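Does Mondrian Still Mean Anything on a Floor Mat?
Larasati Purba and Zulkifli Hartono
Project report, Design History option

1. Why we picked this

Our course reader says that Piet Mondrian's grid "changed how people see." We wanted to know who these people are. The black lines with red, yellow and blue boxes are now on socks, shower curtains and phone cases. If a pattern is everywhere, is anyone still seeing it?

2. What we did

In March we put a short survey in the lobby of the Manurung building and asked 200 people to look at three printed cards. Card A was a grid in the style of Mondrian. Card B was a grid Zulkifli drew in ten minutes with a ruler. Card C was wrapping paper from Okivton, a gift shop near campus. We asked which card was "by an artist" and whether they could name him.

We got 136 usable forms. The rest were half filled in, or had been done by two friends copying each other, and we threw them out.

3. What we found

Most people said they knew the style. Far fewer could put a name to it, and several wrote "Picasso." Card B did nearly as well as Card A, which pleased Zulkifli more than it should have. One person picked the wrapping paper and wrote a full paragraph defending it.

Our tutor suggested this shows the "lasting power" of the grid. We are not convinced. People can spot a stop sign too. Knowing a pattern on sight says little about whether it does anything to you, and our survey had no good way to ask that. A lobby at lunch is also a bad place to look at anything.

4. Grids on things

We then looked for the pattern on everyday goods. The Clulard catalog has about 3000 home items, and we went through all the rugs, mats and cushions. The sellers' text was always the same: bold, timeless, modern. Mondrian spent years moving lines by tiny amounts. On most of the products the boxes seem to have been sized to fit the item, and on one Jindon cushion a seam runs straight through the red. 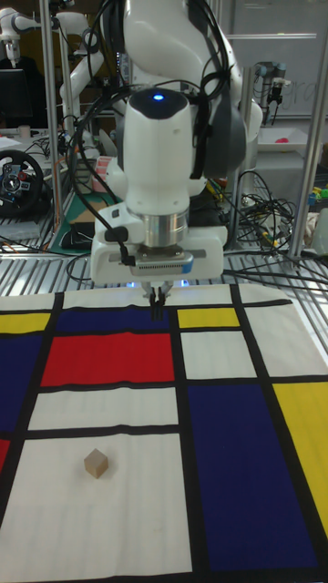

Fig. 1. Mondrian-style grid on a fabric mat, with black lines, primary colors and white.

Larasati thinks fabric is the worst place for it, as the lines go soft once the cloth moves. Zulkifli disagrees – he says a mat laid flat is closer to a painting than a mug is. We left this open.

5. Problems

The cards were printed on the library printer and the yellow came out slightly green. We also never asked people's age, and we would add that next time.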